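Section 2: Fitting the Hard Drive, Memory and Processor
October 31, 2025
By Ramil Cabanatuan
Last updated: October

If you've worked through Section 1, the side panel is off your Dizon tower and you can finally see what you've got. This is my favorite part of the whole build! Everything in this section goes in from above with the case lying on its side, and most of it needs no tools at all.

Before you start

Shut down, unplug the power cord, and hold the power button in for a few seconds. Touch bare metal on the chassis before you pick up any part, and again whenever you come back from a break.

CAUTION: Never open the power supply. The sticker on it is there to be read, and that's as far as you should go with it.

Lay the tower down on a steady, level surface with the open side up. Give yourself room on the left for the small parts. A tray or a set of holders works beautifully, so the processor and memory each have their own spot and you aren't hunting under cables for them.

Hard drive

1. Take the drive by its edges and set it into the blue caddy. Flex the rails gently until they wrap around the sides.
2. Check which end has the connector. It has to face into the cage.
3. Move any loose cables away from the mouth of the bay. Don't pull on them, just tuck.
4. Hold the caddy by its handle end, line it up with the bay, and slide it in straight. If it binds, back it out and try again (mine took two goes the first time).
5. Connect data, then power.

NOTE: The Lorden 300 and Tivow 200 cages look alike from the front, but their caddies don't swap. Match the part number before you force anything.

The case and small parts laid out, and the drive caddy at the bay:

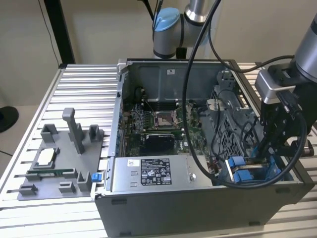
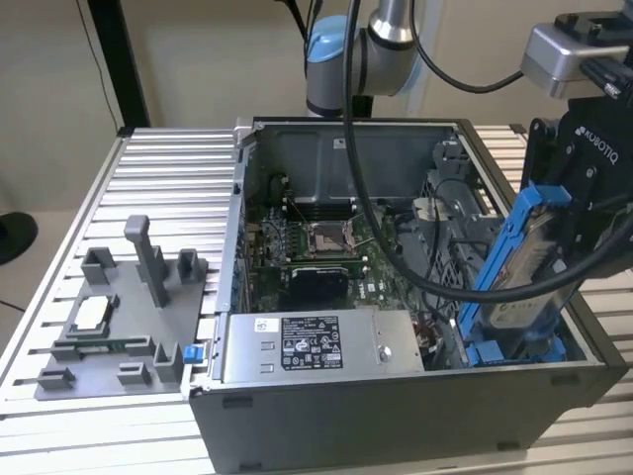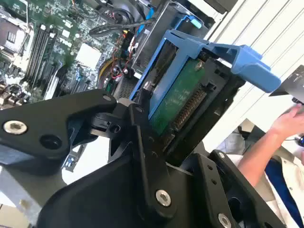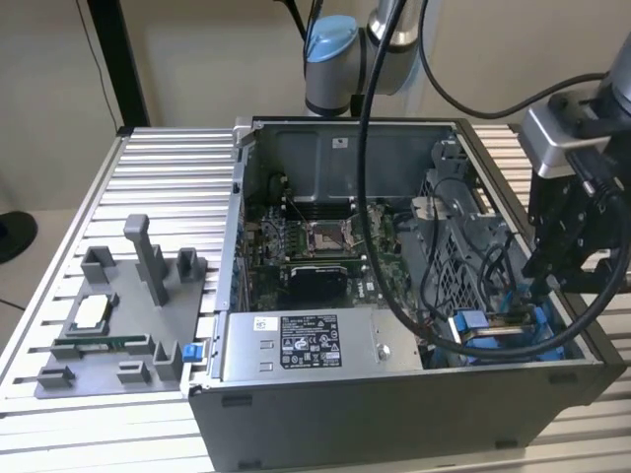

Processor and memory

6. With the socket lever up and the frame open, pick up the processor by its edges. Match the corner mark on the chip to the one on the socket.
7. Lower it straight down and let go. It should sit flat with no pushing whatsoever. Close the frame and bring the lever down; that part does take a firm hand.
8. Open the clips on the memory slot, line up the notch, and press both ends of the module until it clicks. Such a satisfying sound!

CAUTION: Don't touch the socket contacts or power up without a processor cooler in place.

Leave the side panel off for now. You'll want the space for the cooler and the last of the cabling in Section 3.

Related items
Section 1: Opening the Case
Section 3: Cooler and Cabling
Drunari Parts List
Caddy and Cage Compatibility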